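Can a Robot Open a Door?
A look behind the big claims at a robot open day

Every August, the Flatholm lab lets the public in to look at its robots. The poster by the gate said "Meet the helpers of tomorrow!" with three rockets on it, even though there are no rockets at Flatholm. If you ever go to a show like this, take a snack and a lot of questions.

The star of the day was a robot called Kurkley. It has two arms, and each arm ends in a gripper, a sort of hand made for grabbing. The sign next to it said Kurkley can "handle any door in your home." Any door? That's a big word, and it's a good one to be suspicious of. Your home might have a door that sticks, or one that slides, or one with a coat hanging on the knob.

Why are doors hard?

You open doors without thinking much. But look at what your body does. Your eyes find the handle. Your hand closes on it and pushes down. Then you pull, and you step back at the same time so the door doesn't bump your nose. If the door is heavy, you feel that in your arm and pull harder.

A robot needs all of this worked out. If its gripper stops a little too soon, it grabs air. If it pulls in a straight line, it fights the hinges, because a door swings in a curve. Double doors are worse — now there are two handles to find.

Practicing inside a computer

A lot of the practice happens in a simulation. It's like a video game where the computer works out how things move and bump into each other. The Flatholm team calls theirs Soliman. The robot in it can try a door 300 times before lunch, and a crash doesn't dent anything.

That sounds great, and some of it is. But a pretend door does only what its makers thought of. If they forgot about sticky hinges, the robot never learns about sticky hinges. When you see a robot doing well on a screen, ask if it has done the same thing with a real door.

So how did it do?

At 2 in the afternoon, Kurkley faced a real door on a stand. Out of 30 tries that day, it got the door open on 21. That's 70 percent. Would you be happy if your front door let you in only 70 percent of the time? Also, it was the same door each time, in the same spot, with nobody walking past. The sign still said "any door."

A second robot, Ititia, was supposed to carry a tray through afterward. It stayed switched off. The guide said it needed a part.

None of this means the robots are bad. Opening a door with a machine is hard work, and 21 is a lot better than zero. It does mean the poster was ahead of the robot.

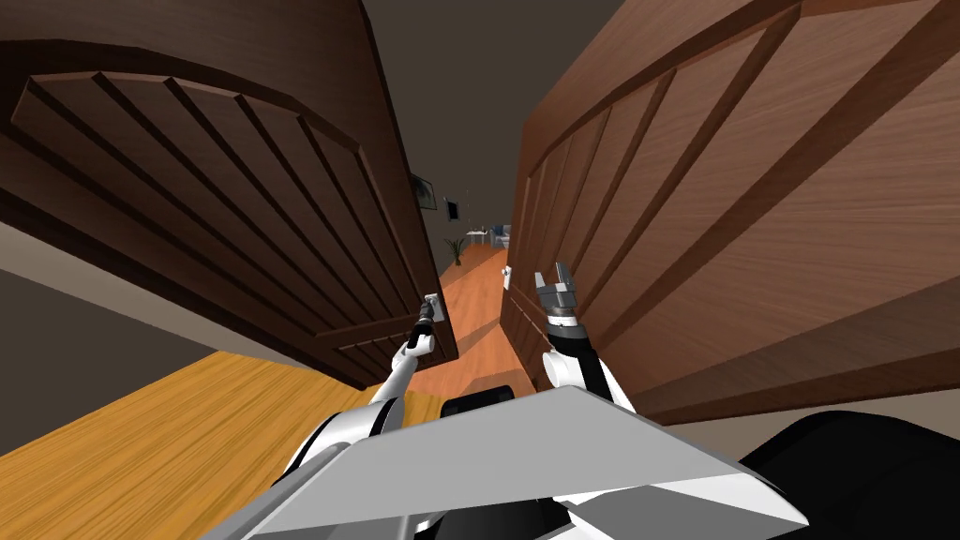 Why would a robot practice with pretend doors before it tries real ones?

A mistake in a simulation doesn't break anything, and the robot can start over right away. It still has to be tested on real doors later, where things can go wrong that the computer left out.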